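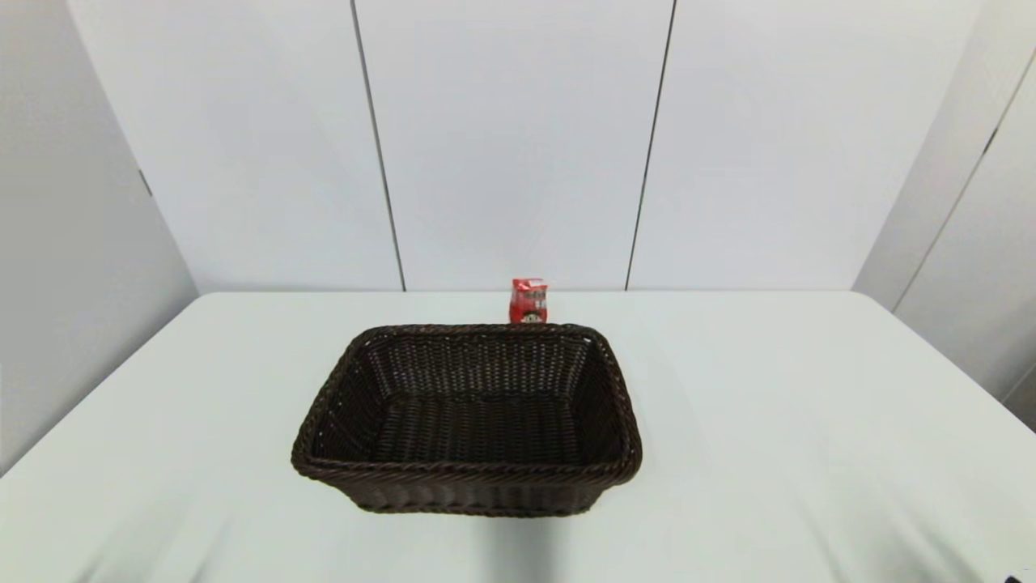 Figure 2. Head camera view in the snack-and-basket task: an empty woven basket with a red snack packet standing behind it.

3.2 Gathering the demonstrations

I'll be upfront that our first plan for this part was pretty lazy. We wanted 2,000 demonstrations of one job (packet goes into basket), and we figured we'd put the two things on a white table, press record, and keep going until we got there. Todor Petek and I did 269 of them that way in March before Rin Matsuda trained a quick policy on the lot and showed us what it had learned. It had learned to reach for the same patch of table every single time, packet or no packet! So we threw out the schedule and started over, and the rest of this section is about the second try.

The layout in Figure 2 is one I'm fond of, because it's harder than it looks. The packet stands upright past the far side of the basket, and from the head camera its lower part is hidden by the braided rim. A policy that wants to see the whole packet before it commits to a grasp is going to have a bad time with this one. The straight path to the packet also goes right over the basket, and people handle that in very different ways. Rowena Talavera likes to come up and over, while Ashley Heywood swings wide to the right and comes back in. We kept both styles and didn't ask anyone to change.

For the second round we wrote down 5 families of starting layouts: packet in front, packet to the left, packet to the right, packet behind, and packet lying flat anywhere it fits. The person driving got a family from the Kowalczyk scheduler (our in-house script, which is just a shuffled list with a nicer screen) and then picked the exact spot themselves. I did worry that letting people choose would give us clumps, and it did, a bit, mostly in the "left" family. We left the clumps in.

The white panels on the back and sides stay put for all of this. Despina Georgiev argued for cluttered backgrounds from day one, and she may well be right, but I wanted to know what changing the layout alone would buy us before we touched anything else. Her version of the data is what we call the Hiltcombe set, and it gets its own discussion in Section 5.

One more thing on labels. We mark an episode as good if the packet ends up inside the basket and the basket is still upright, and that's it. Slow ones count, and so do the ones with a fumble in the middle, as long as the driver recovered without a reset. Rin asked for the fumbles to be tagged separately so they could be dropped at training time, so each one carries a start and end stamp in the episode file. Episodes that needed a reset went into a separate folder and aren't used in any result in this paper.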